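Rarthorpe Tables
Home > Tables > Work and Craft > The Gurnton

The Gurnton Work Table, in White
Item 1002
$310
In stock, ships flat in 2 boxes

We have been making the Gurnton for a good many years now, and it is still the table we find ourselves recommending when somebody writes in and says they just want one decent place to get things done. It's a plain, sturdy, roomy table with a white top, and we're very fond of it.

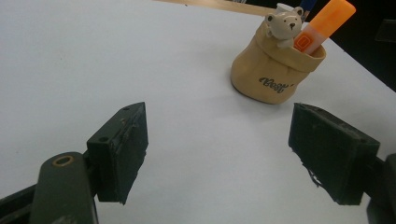
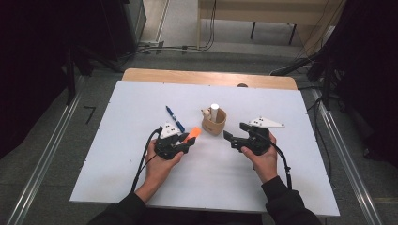 The Gurnton top in white, both photos. Also sold in oat and slate.

About the table

The first Gurnton was built for Ayman Metwally's mother, who sewed curtains at her dining table and was tired of clearing everything away for supper. She wanted something wide enough to lay out a panel of fabric, pale enough that she could find a dropped pin, and not so shiny that her lamp glared back at her all evening. Ayman made her one over a couple of weekends, then her neighbor wanted one, and then the neighbor's sister (you can guess how the rest went!). She still has hers, and she still calls us up with suggestions, some of which have made it into the table you can buy today.

The white finish has a soft, low sheen that is easy on the eyes under a bright lamp. It's a lovely background for cutting, sorting, gluing, wrapping presents, doing a big jigsaw puzzle or spreading out a pile of tax papers you've been putting off. We also sell a good number of them to schools and shared workrooms, where they get a harder life than they do at home, and they hold up very nicely.

The legs are steel, powder coated to match the top, and they bolt on from underneath. Each foot has a leveler you can turn by hand, so if your floor is like the one in our own shop, which has a dip near the door that we have all learned to walk around, you can get the table sitting steady without folding up bits of cardboard.

It will carry over 100 pounds spread across the top, so a sewing machine, a printer or a row of potted plants won't trouble it. Please don't stand on it to change a light bulb, though. We know it's tempting.

Putting it together

You'll want a second person for turning the table over, and a clear patch of floor with a blanket on it. Lay the top face down, set the legs in the corners, put all the bolts in loosely and only then go around and tighten them. Anas Ashour wrote the instruction sheet and drew the pictures for it himself, and people do write to tell us how much they like his drawings. The hex key is in the small bag taped inside the leg box. Do look for it before you recycle the carton!

Looking after it

A damp cloth with a drop of dish soap is all it needs most days. Pencil comes off with a regular eraser. For dried glue, lay a warm wet cloth over the spot, go and make yourself a cup of tea, and lift it off with a plastic scraper when you come back. Stay away from scouring pads and anything gritty. Hot pans need a trivet, and a cutting mat is a good idea if you use a craft knife.

Goes well with

Mahrous drawer unit: slides under either end, with three shallow drawers and one deep one for the things that don't fit anywhere else.
Dirnotska stool: adjustable height, padded seat, in the same three colors as the table.
Clamp-on lamp arm: fits the edge of the top, and comes with felt pads so it won't leave marks.

Delivery and returns

We deliver to the ground floor as standard. If you're up a flight or two, leave us a note at checkout and we'll see what we can arrange with the driver. Should the table not suit your room, send it back within the month, in its cartons if you still have them, and we'll refund the price of the table.

Orders get busy in November, when everyone seems to decide on a craft room at once, so if you're hoping to have yours ready for the holidays it's worth getting in early. The phone is answered every day except Sunday, usually by Ayman, who will happily talk to you about table heights for as long as you like.

Add to cart
Ask for a color sample
Download the instruction sheet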